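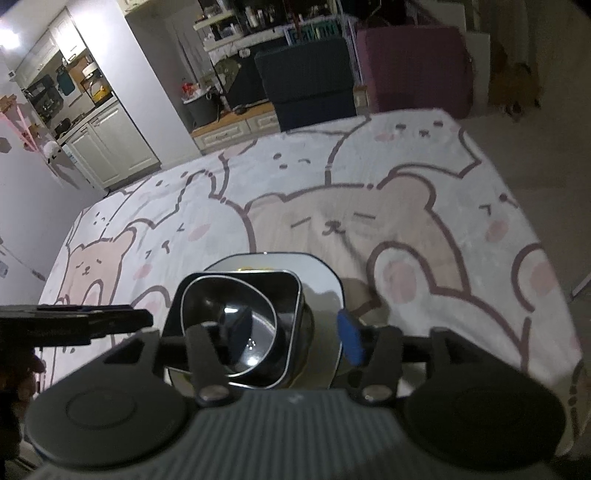

How often do the fingertip pads on a hand-held gripper need changing?
Less often than the supplier's chart says and sooner than most operators would like. Go by the grip test further down this page, and treat any fixed interval as a guess.

Changing and checking gripper pads: bench notes
Written by the maintenance lead, Fadberg workshop

I have read the Belico sheet on pad care several times now and I remain unconvinced by a good third of it. It tells you to change both pads every 10 sessions, wipe them with its own cleaner, and recalibrate after every change. Belico sells the pads and the cleaner. Make of that what you like. The method below is what we do on the Pagano job, where the grippers spend all day picking up crockery and putting it down again.

What you need
A small cross-head driver that fits properly. A lint-free cloth. Plain water with a drop of washing-up liquid. A spare pair of pads. A strip of stiff card. A notebook, or whatever you will really write in.

Before you start
Switch the gripper off and unplug the lead. The Roteck manual says standby is enough. I have had fingers in there on standby and I don't agree.

Open the fingers fully by hand. They should move with the same light drag all the way. If there is a notch or a gritty patch, stop and sort that out first, as new pads won't cure a dirty pivot.

Taking the old pads off
1. Look at the pad faces under a bright lamp, held low to one side. Shine means glaze. Fine lines near the tip mean the rubber is going.
2. Undo the pad screw half a turn at a time. The thread is shallow and people strip it by leaning on the driver at an angle.
3. Slide the pad forwards. Don't twist it. If it sticks, warm it in your hand for a minute.
4. Clean the seat behind it. There is nearly always a crumb of something in there, and a crumb will tip the pad enough to spoil the grip on a thin rim.

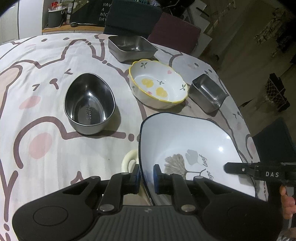 Maintenance lead, Fadberg workshop
Bench and field upkeep, hand-held grippers

Fitting the new ones
Change pads in pairs. I resisted this for a long while because it looked like a way of selling twice as many, but a fresh pad facing a glazed one makes a bowl turn as it lifts, and you will waste an afternoon blaming the operator.

Push each pad home until it meets the stop, then nip up the screw. Finger tight plus a quarter turn is plenty. The torque figure in the manual assumes a driver that costs more than the gripper is worth to us.

Close the fingers on the card. It should be held flat, with no light showing along either face. Light at the top means the seat wants cleaning again. Light at one side usually means a bent link, and that is a job for the bench.

The grip test
Use real dishes of the kind the gripper will meet. Belico's test block is a tidy rubbery cube and everything passes on it. Glazed china and polished steel are far less forgiving, so try some of each, and include one piece with a wavy or rolled rim.

Put one pad inside the rim and one outside. Close gently, lift a hand's width, count to five and set it down. Do that 13 times per dish. One slip is worth noting. Two slips, clean the pads and start again. If it slips twice after cleaning, the pads go in the bin, however new they are.

Do you need to recalibrate?
Only if the open or closed reading has moved. Ours reads 846 fully open and 785 at the point where the pads take up the card. Yours will differ, so write down your own when the pads are new. If both come back the same after a change, leave calibration alone. Every needless run through that menu is another chance to save a bad zero.

Cleaning
Soapy water, then a cloth with plain water, then air. I tried the branded cleaner for the whole of October and could see no difference apart from the smell. Avoid anything oily, and keep hand cream away from the pads.

Still unsettled
Whether softer pads last as long. Roteck says they do. I have a set on one gripper now and the edges already look tired, but one set proves very little. I'll change this page when I have worn out a few more.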